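4.2 Handling of soft items

The Flisik gripper kit was assessed as supplied by Stetent, with default force settings. Each of 17 items was presented 10 times on a wooden table. Items with uneven surfaces were grasped from the side at the lowest closing speed. Changing the fingertips took up to two minutes.

Figure 2. Flisik kit, side grasp of a curved white item.
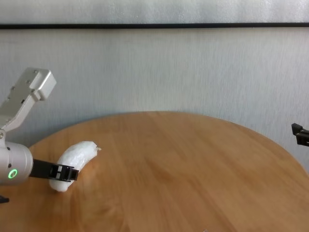 Glenys Entwistle commented that the default force should be reported in newtons, as the kit manual gives only a percentage.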